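Speaker notes, student robotics club evening, October 18, 2024

Good evening, everybody, and thank you for coming out! I'm Citlali Barajas, I help look after the club, and I'll try not to go on too long (Jovita Gallegos has the clock). Our project this term is called Lemero, and it's about cleaning up around a sink with a squeegee.

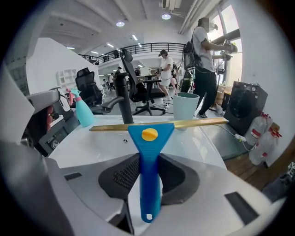

Why start with a squeegee?
Everybody at home has used one, so the students can tell a good wipe from a poor one before they know a thing about programming.

Pause there, let people settle. Then tell them about the goal Isauro wrote on the whiteboard back in April, which was 100 good wipes, and how we all laughed and then kept it anyway.
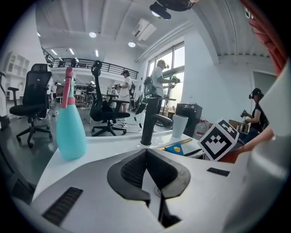

Now, the part I love most is how patient the students have become. Slow hands, start over, talk to your partner (thank them by name if there's time!).

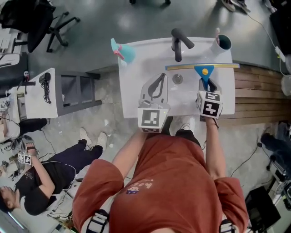

Next term we'd like to try dishes, and Abundio has offered to teach the younger ones. Sign-up sheet is by the door, please take a pen and bring it back.

147 shares | 2 comments

Jovita Manríquez: Lovely talk, my son wants to join now!

quintero_dad: Is there an age limit for the spring group?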